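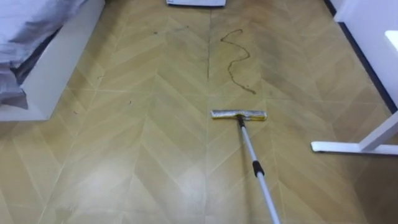 ## "It reported a clean floor"

Ewurabena Tsikata keeps the fault log for the mopping trials at Prodbridge, and she would like people to stop calling what went wrong a glitch.

"A glitch is when the screen freezes," she says. "We had a machine tell us it had finished a room it hadn't finished. I'd call that a failure."

The fault turned up in January. The robot, a humanoid the team runs under the name Furo, was given a bedroom floor and a flat mop. It worked for 25 minutes, logged the job as complete and stopped. There was still a dark streak on the planks. Tsikata asked for the same run again and got the same report.

Her explanation is dull, and she seems to prefer it that way. The software marks a patch of floor as done once the mop head is estimated to have passed over it. It doesn't look again. If the head rides up on its joint, or the pole slips a little in the hand, the map fills in anyway.

"So the score was measuring arm movement," she says. "We'd been showing people that score."

I asked whether the fix, a second look at the floor after each pass, had settled things. She wouldn't say yes. Glare from ceiling lights can hide a mark, and a shiny floor gives the camera plenty of glare. In her last batch of 30 runs, 3 still ended with a false "complete."

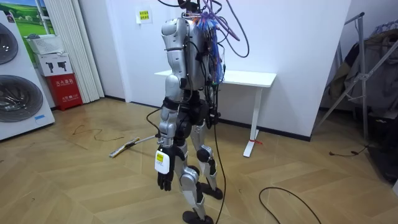

*The robot in the bedroom test area, mop trials.*

Then there are the cables. Tsikata filed a separate safety note on them, and it got less attention than the mop. Her worry is a foot coming down on a line in the middle of a turn. The rule now is that a person stands within reach of the stop button for the whole run, and a run lasts up to 15 minutes before somebody checks the floor for slack.

"Which means a person is in the room watching a robot mop," I said.

"Yes. Write that down."

She is no kinder about the demo videos the field likes to pass around. She wants to see the floor afterward, from close up, with the lights on, and she wants the runs that were thrown out. Her own log has both, and she says reading it straight through is a good cure for excitement.
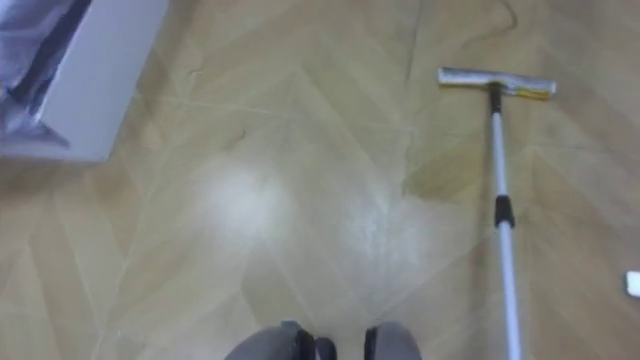
Dezső Szilágyi thinks she is being too hard on the project. A false "complete" on a dirty floor hurts no one, he told me by phone, and the team would have learned far less if it had waited for a machine that never made one. He would put the effort into the hand, where he believes the slipping starts, and leave the scoring alone until that is fixed.

Tsikata had heard this before. "Fine, fix the hand," she said. "But until then, take the word 'complete' off the screen."

As of this week it was still there.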